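Kilville Community Kitchen
Monthly Safety Walk-Through, with Comments
Date of walk-through: August 21, 2024
Completed by: Édgar Flores
Areas covered: front entry, main kitchen, dry storage, back hall, loading door

Mark each item OK, FIX, or N/A. Comments go on the line under the item. Anything marked FIX gets copied to the work order sheet before you leave the building.

ENTRY AND HALLS

1. Exit signs lit, front and back. OK

2. Exit paths clear to at least the full width of the door. FIX
Comment: Flattened boxes stacked in the back hall again, on the loading door side. Moved them to the recycling cage. Please take them out the same day they are emptied.

3. Floor mats lie flat, no curled corners. FIX
Comment: The mat inside the front entry is curling at the corner nearest the coat hooks. Taped down for now. Replacement requested under work order 713.

4. Door closers pull doors fully shut. OK
Comment: Loading door is slow but it latches.

FIRE SAFETY

5. Extinguishers in place, gauge in the green, tag current. OK
Comment: The one by the fryer was hung back on the wrong hook. Switched it.

6. Hood filters seated and free of heavy grease. FIX
Comment: Left two filters need to be soaked. The rest are fine. Last full hood cleaning was in February and the next one should be booked now.

7. Gas shutoff reachable and labeled. OK

8. Nothing stored within reach of burners. OK

COLD STORAGE

9. Walk-in cooler at or below 41 degrees F. OK
Comment: Door gasket has a small tear near the bottom hinge. Holding temperature, but keep an eye on it.

10. Thermometer visible from the door. OK

11. Raw meat stored below ready-to-eat food. OK

12. All containers labeled and dated. FIX
Comment: Two tubs of soup stock with no date. Thrown out. The marker was missing from the cooler door, so I put a new one there on a string.

DRY STORAGE

13. Food at least six inches off the floor. OK

14. Shelves level and anchored. FIX
Comment: The Flultard unit on the north wall has a loose bracket at the top. Heavy cans moved to the lower shelves until it is tightened. The load label says 300 pounds per shelf, and the top one was close to that.

15. No signs of pests. OK
Comment: Traps checked and put back. Nothing in them.

16. Chemicals kept apart from food and in marked bottles. OK
Comment: Flumov degreaser bottle has a worn label. Still readable.

WORK SURFACES AND HAND TOOLS

17. Counters and tables free of chips and open seams. OK

18. Cutting boards in good shape. FIX
Comment: Green board is deeply scored. Pulled from use.

19. Knives stored in the rack, blades covered or facing in. OK

20. Slicer guard in place, unplugged when not in use. OK

21. Hand sinks stocked with soap and towels. OK

FIRST AID AND RECORDS

22. Kit sealed and complete. FIX
Comment: Short on large bandages and burn gel. Almost 29 of the small bandages are left, so no need to order those.

23. Incident log present and up to date. OK

24. Emergency phone list posted. FIX
Comment: The list still shows the old number for Muñoz Plumbing. Corrected by hand. Someone should print a clean copy.

FOLLOW-UP

Bracket and hood filters come first. The mat can wait for the supplier.
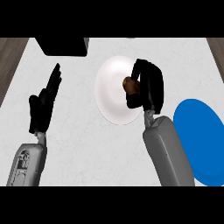

Leave the finished sheet in the folder by the office door and keep the copy of the work orders with it. The next walk-through uses the same form, so check every item marked FIX here before starting on the new one.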